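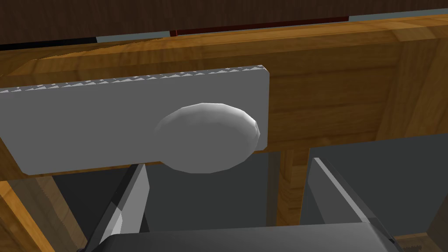
Volume 41, Number 4 | Page 22

The Long Wait for Credit
When students move between colleges, their finished classes do not always move with them. In Wilden, two schools are trying to repair this.

December 2023

The transfer office at Pleradow College is on the second floor, behind the financial aid desk, and it has one window and four chairs. In January, before the spring term begins, the chairs are not enough. Students sit on the stairs with their folders. Most of them come from Wilden Community College, on the other side of the river, and most of them have the same question. Which of my classes will count?

For many years the answer was slow. A student applied, was accepted, paid a deposit, and only then learned how many credits the college would take. Sometimes the letter came after classes had started. A student who had passed two years of courses could find that she was, on paper, in the middle of her first.

Last year 1,623 students asked Pleradow to review credits from another school. The registrar's staff read each request by hand, and the hard ones were sent to the academic departments, where a professor compared the old syllabus with the new one. In the busy months this could take 30 working days. If the professor was on leave, it took longer.

I teach writing at a small school in another state, and I came to this country as a transfer student myself, with a transcript in a language that the admissions office could not read. So I have some feeling for the people on the stairs. But I also sat for two days with the staff, and I must say that their side is not simple either. A course called Introduction to Statistics can mean three different things in three colleges. In one place it has a laboratory hour. In another it has no final examination. The staff member who says yes too easily may send a student into an advanced class where he will fail.

The two colleges have now signed an agreement that covers 171 courses. For each one, the departments have decided in advance what it is worth at Pleradow. The list is public, and a student at Wilden can look at it before she registers. It took the departments two years to finish. Biology was done in a month. Business took fourteen, mainly over the question of accounting, which Pleradow teaches in one long course and Wilden teaches in two short ones. 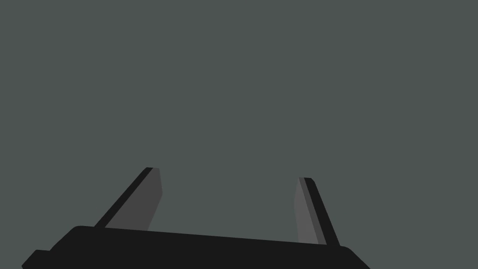
Source: Zivthorpe Media Library

The agreement does not include everything. Nursing is outside it, and so are most of the studio arts, where a student must still bring a portfolio. Courses older than eight years are reviewed one by one, as before. This last rule is the one that students complain about most. Many of those who return to college are in their thirties and forties, and their old courses are exactly the ones that the list does not protect.

There is also the matter of money. The Athanasiadis Fund, a private foundation in the county, pays for two advisers who work on the Wilden campus and meet with students in their first term. The grant ends after three years. Both colleges say they would like to keep the advisers, and neither has yet put their salaries in its own budget.

At Wilden, where 2,068 students are enrolled, the advisers have a small room beside the library. Their calendar is full until the break. On the day I visited, the first student of the morning wanted to study civil engineering and had registered for the wrong calculus. The adviser found the right section, which met at seven in the evening. The student works evenings. They looked for some time at the spring schedule together, and then the student went to call her manager.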